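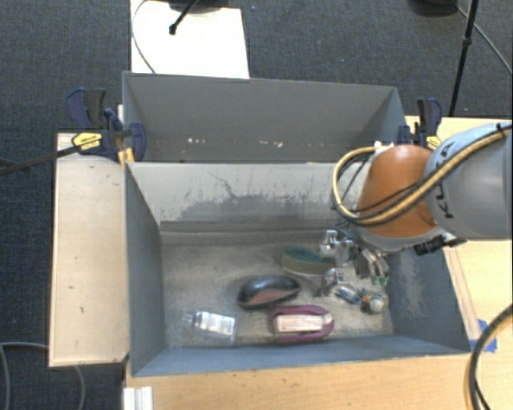

What Are Things Made Of? Sorting a Bin of Odds and Ends

A material is the stuff an object is made from. One object can contain several materials. A gray bin of mixed items is a good place to practice telling them apart.

Clear or not clear

A material is transparent if light passes through it and you can see what is behind it. The small plastic bottle lying on its side lets light through. The black shell of the computer mouse does not. Its material is opaque.

Shiny or dull

Many metals reflect light well, so a silver fitting looks bright. Dust scatters light in many directions — a dusty surface looks dull.

Two layers

The sponge has a green scouring pad on one side and a tan layer on the other. In most sponges of this type, the pad is rough and the tan layer is soft and full of tiny holes called pores. Pores hold water.

Try it

1. Ask an adult for a box of small, clean household objects.
2. Draw a table with 2 columns: "object" and "material."
3. Write one line for each object. If it has more than one material, list them all.
4. Mark the transparent objects with a T and the opaque ones with an O.

Words to know

Opaque: does not let light through.
Pore: a tiny hole in a material.

Text: Feng-yi Lai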